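Wanted: cell technician, part time, Virkilano

Our sandwich cell needs a keeper. You'd wipe the wrist camera, check the fingers for wear and re-zero the arm whenever someone has leaned on the table -- someone always has.

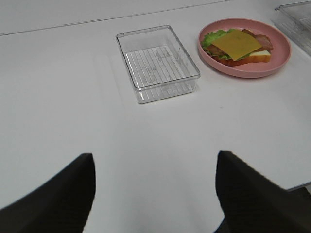 Pay is $200 a shift, 2 shifts a week. Patience counts for more than a degree.
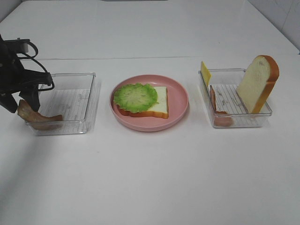

Cable checks come first every morning. You'll follow both black loops on the upper arm by hand, then jog the gripper down into the clear bin at a crawl.

Write to Birdie Nguyen-Tran by 26 Jul 2024. No cover letters in verse.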